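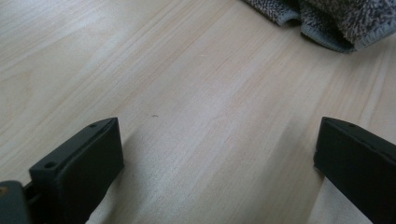 Brelholm repair night fills up and adds a second session

Brelholm is about to get a whole lot more mending done! The monthly furniture repair night at the Jandwood building has proved so popular since it opened in spring that a second session starts in June, this time on Sunday afternoons for people who can't make it in the evening.

The idea is simple. You bring in a wobbly chair, a scratched side table or a drawer that sticks, and you work on it yourself with someone experienced at your elbow. There is no charge for bench time, and glue, sandpaper and finishing oil are included. Hinges, handles and other hardware are sold at cost.

"People come in ready to throw a table out and leave wanting to show it to their neighbors," said Mandla Nkuna, who started the evenings after retiring from cabinetmaking. "I had a woman sand down her grandmother's desk over two visits, and when the grain came up under the oil the whole room walked over to look."

Water rings and heat marks are the most common complaint, and Nkuna is happy to talk about them for as long as anyone will listen. His advice for pale wood is to go gently: a fine paper, always with the grain, and a soft cloth to take off the dust before any oil goes on. Dark oils are best tried on the underside first – they can turn a light top orange in a hurry.

The new session has been made possible by a $300 grant from the Engelhardt neighborhood fund, which will pay for clamps and a second set of hand planes. A bake sale in the lobby brought in another $200, and that money is going toward a beginners' shelf of tools that can be borrowed for a week at a time.

Upholstery is joining the program too. Theerawat Khamphan will run a corner on seat pads and webbing, starting with drop-in dining chair seats, a great first project that most people can finish in one afternoon. Bring your own fabric if you have something in mind, and the old cover as well, even if it's in pieces, so it can be used as a pattern.

Each Sunday session has room for 20 people and runs from 2 p.m. until 5 p.m. Sign-up sheets are at the Jandwood front desk. Large pieces are welcome, but call ahead for anything that won't fit through a regular door – the loading entrance has to be unlocked.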